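Page Speed and Plugin Load in a Small WordPress Shop
Project report, Web Systems module
Ffion Prothero, Bram Dewulf, Clementina Moreira
Supervisor: Mafalda Antunes

1. Aim

The project set out to measure how much of the loading time of a small online shop comes from its theme and how much from its plugins. The test shop, Narnton, was built for the module and sells no real goods. It runs on the shared student server.

2. Set-up

Two themes were compared. Tullmont is a general shop theme with a page builder included. Debnath is a plain theme written by last year's group, with one style sheet and no slider. The catalogue held 56 products in both cases, each with one photo and a short text. Fifteen plugins were installed at the start. All caching was switched off in the browser and on the server.

3. Method

Each page type (home, category, product, basket) was loaded 30 times per theme. The median was kept. Plugins were then disabled one at a time, in alphabetical order, and the product page was measured again after each step. Runs were made on Saturday mornings, when the server is quiet. Martim Simões wrote the script that collected the timings.

4. Results

The product page under Tullmont took longer than 2000 ms with all plugins active. Under Debnath it stayed below that value on every run. Disabling plugins made little difference until the contact form and the review plugin were removed. Both load their scripts on every page, including pages where they are not used – the basket page, for instance. The basket page was the slowest under both themes.

Photo size also had an effect that we had not planned for. Several product photos had been uploaded at full camera size, and Tullmont served them unscaled in the category grid. These were replaced in June and the category runs repeated.

5. Limits

The alphabetical order means that plugins which depend on each other were not tested separately. Mobile connections were not tested. The Brirnis hosting plan mentioned in our proposal was dropped for reasons of cost. 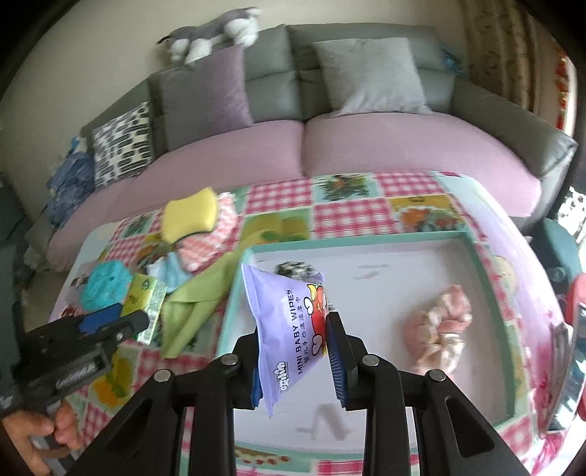 Photo: Clementina Moreira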